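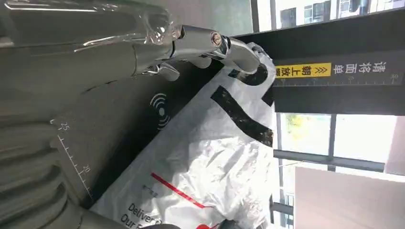
Extra Lasico date added at Resavari Hall

Folk-rock band Lasico will play a second night at Resavari Hall in June, after all 2,229 tickets for the first show sold on the morning they were released.

The extra date is on the Tuesday, one day after the original concert. Tickets go on sale at 9am on Friday through the hall's website and box office, with a limit of four per person. Prices are the same as for the first night, and the balcony will be open for both.

Support on each evening comes from Ekwueme, the five-piece whose second album, Briltness, came out in the spring. They will play for 40 minutes from 7.30pm. Doors open at 6.30pm and Lasico are due on stage at 8.45pm.
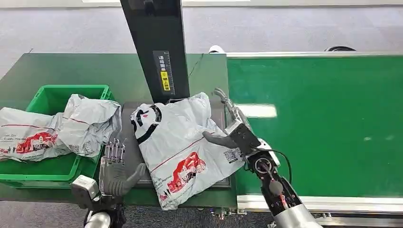

Paper tickets are being offered again for this tour, along with the usual e-tickets. Nearly 864 people chose them for the first night and the hall expects similar demand for the second. They are sent by post with a printed programme, so buyers should look out for a parcel and not an ordinary envelope — a white plastic bag with a small QR code label on it, like the one on the scales here, is easily mistaken for other shopping. Anyone whose tickets have not come a week before the show should ring the box office, which can print replacements on the night if the buyer brings photo ID.

The hall has also set aside 100 seats at a lower price for under-18s. These can only be booked in person.
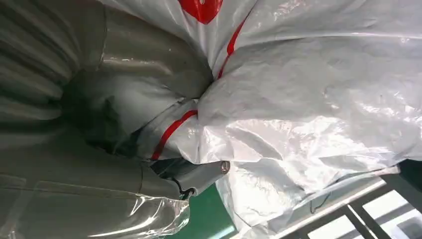

White plastic packaging with red print.

The tour starts on the coast in May and takes in 11 venues. Resavari Hall is the only one with two nights so far — the band's website has the full list.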